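Deromard Backup for Small Offices

Nightly backup of files, mailboxes and shared calendars, with restore by your own staff

Deromard Backup keeps a second copy of the work your office does in the cloud. Many customers come to us with the idea that their mail provider already keeps everything for ever. In most subscriptions a deleted mailbox stays recoverable only for a limited period, and after this period it is gone. Our service makes its own copy each night and stores it apart from your provider, under a separate login.

The service is made for offices of 3 to 187 users. Larger organisations can also use it, but they should speak to us first, as the first full copy can take several days on a slow line.

What is copied

Mailboxes, including archive folders and shared mailboxes. Personal and team file storage, with all versions made after the first copy. Calendars and contacts. Chat messages are copied as text only; stickers and voice notes are left out at present. Local files on a laptop are copied when the Deromard agent is installed on it and the laptop is switched on for at least one hour of the day.
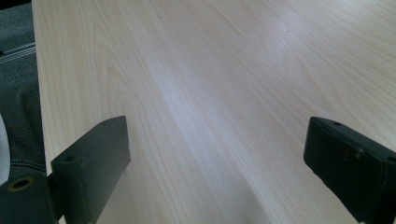 The agent is a small program and runs in the background. It waits when the battery is under one quarter, and it continues from the same file when the charger is connected again. You can set a speed limit for office hours. We advise to leave the limit on during the first week, when the amount of data is biggest.

Restore

A restore can be made by any person to whom you give the Restore role. Open the console, choose the user, choose the day, and mark the files or messages. They can go back to the original place or to a new folder with the date in its name. The new folder is the default setting - a restore to the original place will overwrite newer files, and the console asks twice before it does this.

Single files usually come back within minutes. For a complete mailbox please plan an evening.

Security

Data is encrypted before it leaves your office and stays encrypted in both of our storage sites, Nirkincombe and Jokberg. You may hold the key yourself. Please understand that in this case we can't help you if the key is lost. Each console login needs a second factor, either an app or a hardware token. Text message codes were removed in September and will not return.

Copies are locked for 12 days after they are written. During the lock they can't be deleted by anyone, also not by an administrator of your own company or by our support team. This protects you if an attacker has taken an administrator account.

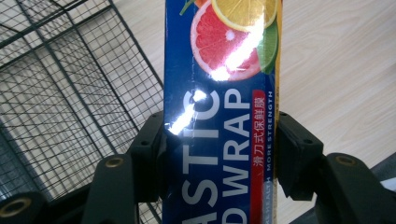

Box of plastic food wrap with citrus artwork.

Plans

Basic keeps daily copies for three months. Standard keeps them for 397 days, so that a full financial year and one month more are covered. Both plans have the same console and the same lock. It is possible to move from Basic to Standard at any time, and the older copies that still exist are taken over. Moving down is possible at renewal only.

Ibarra, our reporting module, can be added to each plan. It sends a weekly mail with the failed copies, the new users without protection and the restores made by your staff.

Before you order

Check that you have administrator rights for your cloud subscription. Check also if your firewall permits outgoing traffic on port 443 to our storage sites; a few older models inspect this traffic and break the connection.

Questions about set-up go to Elba Quiroga, and questions about invoices and renewals to Horacio Sosa. Both can be reached through the contact form. Please write your customer number in the first line, if you have one already.

Page last changed: 13 October 2022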